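Pirnodach Revises Assembly Guidance for Clokamero Wooden Storage Unit

18 August 2022 - By Nigel Birkett
Last updated: 18 August, 4:12 p.m.

Furniture maker Pirnodach has issued a revised set of assembly instructions for its Clokamero storage unit, a wooden box frame with open sides sold for children's rooms and hallways. The new sheet replaces the one packed with the unit when it went on sale in February. It changes the order in which the boards are joined and adds a section on hanging soft items inside the frame.

The company said 1457 units have been sold under the original instructions. No parts are being recalled. Owners who have already built the unit do not need to take it apart, but they are asked to check that the screws in the upper planks are fully seated and that the side boards meet the lower plank without a visible gap at the joint.

Under the original sheet, the upper planks were fastened before the side boards were squared. Neville Parsons, product engineer at Pirnodach, said this left little room for correction once the screws were in.

"If the corner is out of square at that stage, the upper plank holds it out of square," Parsons said. "The revised order fixes the lower corner first. The upper screws go in loose, the frame is checked across both diagonals, and then everything is tightened."

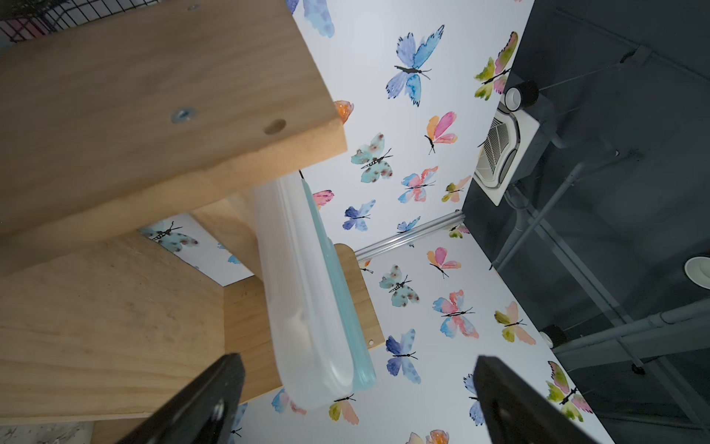
The allowed difference between the two diagonals is 5 millimeters. Anything larger should be corrected before final tightening. The sheet recommends a hand screwdriver for the last turns, as a powered driver can pull the screw head below the surface of softer boards and split the grain near the end face.

The company has also dealt with a common question on unused holes. Some planks are drilled with more holes than a single layout requires, so that the same plank can be used on either side. Holes without a screw may be left open. Pirnodach does not supply plugs and advises against filling the holes with glue - the plank cannot then be reversed if the unit is rebuilt.

The section on soft storage is new. Plastic bags, garment sleeves and similar light items may be hung between the boards, up to a limit of 6 kilograms for the whole unit. Bags should hang free of screw heads and cut edges. Items with a thick folded edge should be hung with the fold running down, so that the weight does not rest on one point.

Tedo, a retailer that carries the unit in 15 stores, said it will place printed copies of the new sheet at its service desks. Boxes already on the shelf will not be opened. A sticker on the outside will direct buyers to the revised version.

The instructions also cover placement. The unit is intended to stand against a flat wall. On papered walls, a small clearance is advised behind the boards to prevent rubbing, and any rail mounted on the wall should be kept clear of the frame. The unit must not be hung from a rail or used to support one.

Lindqvist, which makes a set of replacement boards for the unit, said its parts remain compatible and that its own leaflet will be updated to match the new order of assembly.

Pirnodach said the next production run will carry the revised sheet as standard. The price and the supplied hardware are unchanged.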